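Home Forum › Furniture & Surfaces › Cleaning and Care
Tagged: white tabletop, tape, marks

Protecting a white work table (and getting old tape off it)

Posted by Grethe Gunnlaugsson, 2026-04-16

Hello all, I hope somebody kind can help me with a table. It's a big white one, an Ulex, bought second-hand in September for 42 pounds, and I'm fonder of it than it probably deserves. It gets used for everything, and it has picked up scuffs and faint stains all over. I've wiped it with washing-up liquid more times than I care to admit and they simply sit there looking at me.

I've taped a clear plastic sheet down flat under the mouse, thinking it would at least save that patch from getting worse. The trouble is the shine – the ceiling light bounces straight off it into my eyes.

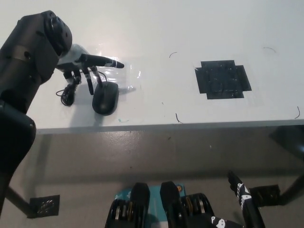 The mouse on its plastic sheet, with the black tape to the right.

My other worry is that black tape. It's several strips overlapping in a sort of cross, it has gone wrinkly, and I'm nervous of pulling it up in case the white comes with it. Should I warm it first, or soak it, or leave well alone? And is there something less shiny I could put down? I'd also welcome any thoughts on keeping the mouse cable tidy, as mine lives in a coil on the table and gathers every hair and bit of thread in the house.

Naltcombe_Pat
Hello Grethe, what a nice table to have, scuffs and all! I'd go gently with the tape. Warm one end with a hairdryer on low, lift a corner with a fingernail or an old plastic card, and peel it back slowly and nearly flat against the table. Take the top strips off first. If there's stickiness left behind, a dab of cooking oil on a cloth, ten minutes' wait, then warm soapy water. Try the oil somewhere out of sight first. For the scuffs I use a barely damp melamine sponge with hardly any pressure, but do stop if the surface starts to go dull, as you can't put the finish back. Stains that have gone right in may be there for good, I'm afraid.

As for the sheet, look for one sold as matt or frosted. I bought mine from the Skorkby shop, 12 pounds, and I can't see the light in it at all – lovely thing!

dunnock
cloth mouse mat. cheaper and no glare. velcro tie for the cable

Related topics
Ring marks on a Cattaneo sideboard
Has anyone painted a laminate worktop?
Sticky residue on a windowsill
Best way to store a folding table in a damp shed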